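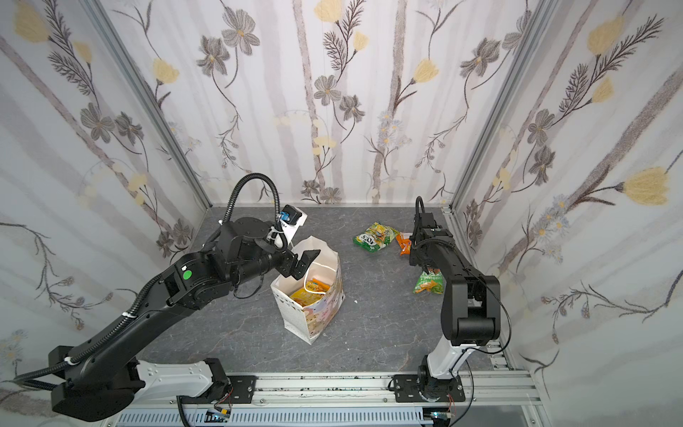
The pair on bagging duty, snack packets going into the paper bag.

I said in February that I'd write up the cable business properly, and then it happened again, so you're getting both lots of tips at once.

The first fault looked like a gripper problem. The left arm would go out over the bag, stop dead, and the wrist would give a little twitch. I took the fingers off, cleaned them, put them back on, swore a bit and got the same twitch. In the end it was the camera cable. I'd tied it too tightly at the elbow, and every time the arm stretched right out the plug was being tugged half out of its socket. A new lead from Gustance and a much more generous loop above the wrist sorted it (so if your loop looks silly and oversized, leave it alone!).

Zip ties want to be snug enough to hold the conduit and no more. If you can't slide the tie along with a thumbnail, snip it and start again. And trim the tails flush with proper cutters – scissors leave a point that will open up your knuckles.

Second fault, 20th November. A handle string got caught on a finger and the arm carried on up with the whole bag swinging off it. I went to grab the bag. Please don't do that. I had my hand between two moving arms, and the stop button was at the far end of the bench where I couldn't reach it. No harm done, just a pinched thumb and crisps everywhere, but it could have been nastier.

The button now lives by my left hand, and I press it every morning before I start, to check it still cuts the power. Tuck the bag handles inside before you run anything. Put something flat and heavy in the bottom of the bag too, if it's a light one. I use an old Kistness floor tile.

Crumbs and bits get into the slots of the front rail like you wouldn't believe. A dry pastry brush shifts most of it. Switch off at the wall first, and brush away from the circuit boards.

Spare leads are in the Griltell tin, 2 of each.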